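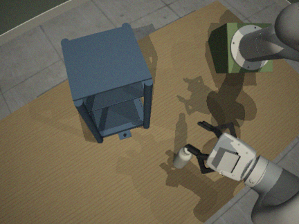 Ticket 600: Gripper closes before it reaches the drawer tab
Project: Windley robotics class, bottle and cabinet assignment
Opened by: Nantana Suwannarat
Opened: 29 January 2021
Software: Buddale simulator, class build
Status: Closed, fixed in team code

Report

Our team's script picks up the bottle, puts it in the blue cabinet, backs off, and then goes for the tab at the bottom of the cabinet. The first half is fine. The second half fails on most runs. The arm drives to the tab, the fingers close on air, and the script carries on as if it had hold of something. No error in the console. The only line we get is "grasp done" and then the pull move starts.

It worked in December with the old build. We have not changed the target point for the tab since then. We did change the wait times when we cleaned up the script.

Things we tried before opening this:

Restarted the simulator and reloaded the world file. Same result.
Ran it on the other machine in the Brindholm room. Same result.
Lowered the arm speed from 70 to 42 percent. This made it worse. The fingers closed even earlier in the move.

Reply from support desk

Please pause the run at the end of the approach, before the close command, and tell us where the fingers are compared to the tab. Use the overhead camera. Also send the part of the script between the bottle release and the grasp.

Reply from Nantana 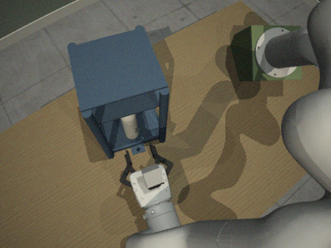 The pause went in right after the approach call, and I stepped the simulator by hand from there. With the arm given enough time, it lines up. The tab is between the two fingers and a little past the tips, and the bottle is in the cabinet where we left it. So side to side we are good, but we are still short. If I close from that spot I get nothing. If I let it step further before closing, the grip holds and the tab moves when we pull.

Script section:

release bottle
retreat up
move to tab approach
move to tab grasp
wait 200
close gripper
pull

The wait is in milliseconds.

Reply from support desk

Two questions.

1. Is the move to the grasp point blocking or non-blocking? In the current class build, moves are non-blocking unless you say otherwise. In the December build they blocked by default.
2. Does the bottle part use the same kind of move? You said that half is fine and I would like to know why.

Reply from Nantana

We did not set anything, so I guess all of our moves are non-blocking now.

For the bottle part, one of my teammates wrote it and used the helper from the Štěpánek tutorial. That helper checks the joint positions in a loop and returns when they stop changing. The tab part is mine and I called the move directly. I went through the bottle half again from the side camera to be sure it was not causing trouble later.

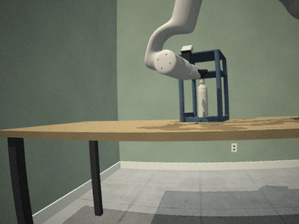 Side camera. Gripper over the bottle, fingers pointing down.

I could not find anything wrong there. The release point and the retreat are both what we set.

Reply from support desk

Then the cause is the direct call. The script sends the move, waits 200 ms, and closes whether or not the arm has arrived. That also explains why slowing the arm down made it worse. Swap in the same helper for both tab moves and take out the fixed wait. Set a timeout on the helper so it does not hang if the arm runs into the cabinet. Then run again and look at the finger position before you close.

Reply from Nantana
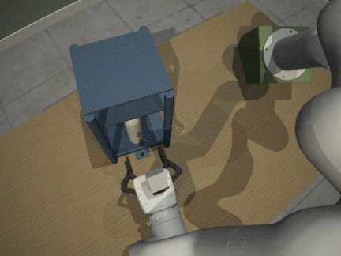 Helper is in for both moves and the fixed wait is gone. I kept the manual pause in for the first few runs so I could check the approach each time. The fingers come up open on either side of the tab, but the right one is against the cabinet, low down and close to the tab. I don't think we want that contact, so I moved the target a little to the left and narrowed the opening before the last bit of the approach. After that I took the pause out and let the whole script run. It gripped the tab every time.

Timeout is set to 5 seconds. I tested it by putting the target inside the cabinet wall, and the script stopped with a message like it should.

Reply from support desk

Good. Please print the final joint error next to "grasp done" in your log, so you can tell a real grasp from a late one. I have added a line to the class build notes about the change in the default. Closing this. Reopen it if the early close comes back.

Note added by Nantana

Log line added. Code is in the team folder under tab_grasp, old version kept next to it. We still have to do the return move before the demo, but that is a separate thing.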